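Sorting a Mixed Bin - Notes for Session 6

2024-12-21 | Ibsa Gebreyes
4 min read

I promised I'd type up what I said about loose parts bins, so let me start with the one that everybody has and nobody labels.

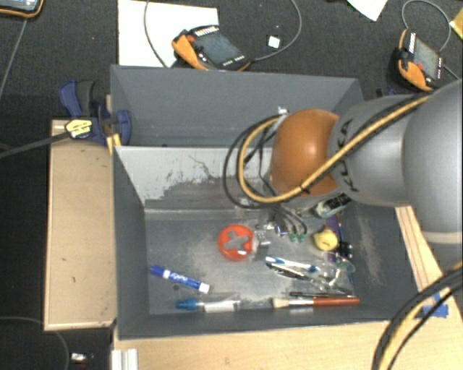

A mixed bin fills up on its own. Somebody drops in a marker, then a bracket, and by October you've got a drawer's worth of stuff with no home. When I ran the stockroom in Bragança we had 40 bins like that, and I spent most of a winter going through them!

My method is pretty plain. Tip your head, look for a minute, and don't touch anything yet. Then pull the items you can name. Pens and markers go back to the desk - they were never parts. Small metal pieces go in a tray, hinges and brackets together for now (we'll split them next session). Anything you can't name gets its own tray and a slip with the date you found it.

Robel Lencho asked whether to sort by size or by use. I go by use. Size is fine for screws.

For next time: read the Leltard handout, pages 1 to 6, and bring one object you can't identify.

Recent notes
Labels That Stay On
Dividers and Deep Boxes
The Vurach Shelf Plan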